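Fitted sheet keeps pinging off one corner of a deep mattress

Home and Household > Bedding and Laundry
Posted by Endang Latuheru, May 2021

We bought a new mattress in the spring, the salesman having assured me that ordinary fitted sheets would go on it. They do go on it. They don't stay on it. Every night between two and three in the morning the corner by the wall lets go and I wake up with my face on bare mattress and the sheet round my ears like a bonnet.

The mattress is 35 cm deep with the topper on. The sheets are a king from the Soltberg range, 100% cotton, and the label says "deep", with no number after it. I have washed them at 60 because I was brought up to. My husband, who sleeps on the side that behaves, thinks I thrash about. I do not thrash about.

Do I need new sheets, those elastic clip things, or a new husband? I'd like to spend as little as possible on any of them.

3 replies

dotty_in_divton
Clips. Got mine on the market, four for not much. One has gone up the hoover but the other three are fine.

Azlan Menon
I worked in a linen shop for seven years and this was most of my conversation, so make yourself comfortable.

First, "deep" on a label means nothing whatever. One maker's deep is another maker's standard with ambitions. You want a depth in centimetres, and you want it to be bigger than your mattress, since the sheet has to go down the side and then tuck underneath with something to spare. For 35 cm I wouldn't look at anything under 40. A sheet that only just reaches the bottom edge is holding on by its fingernails, and the first time anyone turns over, off it comes.

Second, the 60 wash. Cotton shrinks, mostly in the first few washes, and hot washing followed by a tumble dryer takes it out of the depth as well as the length. Measure the pocket now: turn a corner inside out, lay it flat and run a tape down the seam from the point to the elastic. I'd put money on it being less than you think. Forty degrees does for sheets unless someone's been ill.
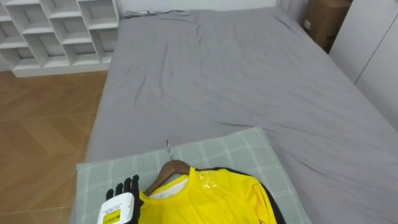 Check the elastic while you're at it. Cheaper sheets only have it at the corners, and once that's been cooked a few times it has all the grip of a wet lettuce. Elastic the whole way round is worth paying extra for. You can also buy a length of it and thread it through the hem yourself, if you've a free evening and a large safety pin.

Third, and this costs nothing, put the difficult corner on first. Everyone starts with the easy one nearest the door, so the wall corner gets whatever fabric is left over. Do the wall corner, then the one diagonally opposite, then the other two. Lift the mattress properly each time and get the hem right underneath.

If it still goes after that, get the clips, but the long straps that run from corner to corner under the mattress – the short ones that bridge a single corner tend to mark the fabric.

No opinion on the husband.

Wijaya53
My nan never had a fitted sheet in her life and hers never moved. Flat sheet, hospital corners, done. Also is it really the sheet or is the topper sliding? Ours was the topper.

Endang Latuheru
Measured the pocket. 31. I have written a short letter to the salesman in my head. Wall corner first tonight, and I'll look at the topper too, thank you Wijaya.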